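Subject: Re: [shopkeepers] Sustden receipt printer, cuts fine but prints blank
From: the Clollthorpe shop

> We swapped the printer at the Covthorpe counter on Sunday and now every
> receipt comes out blank. Feeds ok, cuts ok, no error light. Same Sustden
> model as the old one. Tried 2 rolls. Is the print head dead or is it
> something in the till settings? Don't want to send it back if it's
> just me.

Quick one before we open, sorry for typos.

Blank but feeding and cutting is nearly always the roll in backwards. Thermal paper only prints on one side. Scratch it with a fingernail, the side that goes dark has to face the head. Two rolls from the same box, both loaded the same way, proves nothing I'm afraid.

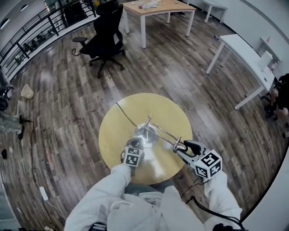 If it's not that, do the self test. Power off, hold feed, power on, keep holding till it starts. If the test page prints then the head is fine and you can stop worrying about teh hardware.

Other things, in the order I'd try them:

1. Lid. Push down both sides until it clicks. Ours will feed with one side up and print nothing or half a line.

2. Density. Ours came set to 2, way too faint for the cheap Shen rolls. Put it up to 5. Don't go higher, it gets hot and slow.
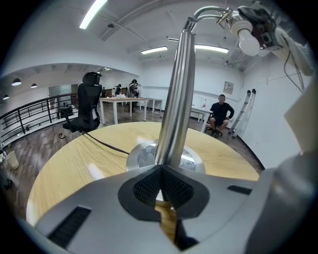

3. Clean the head. Power off, let it cool, alcohol wipe, let it dry. We do it every 100 rolls or so, should be more often probaly.

4. Till settings. If the test page prints but receipts don't, check the till is still set to the right driver. The swap can knock it back to generic text. Logo can do it too, ours was 400 dots wide and was fine, a bigger one gave us a long blank strip and then a cut.

Still blank after all that, yes, send it back. Keep the test page and put it in the box, they asked us for one.

Also does anyone have a spare cash drawer cable for the older model? Ours only opens if you wiggle it. Can collect from Covthorpe.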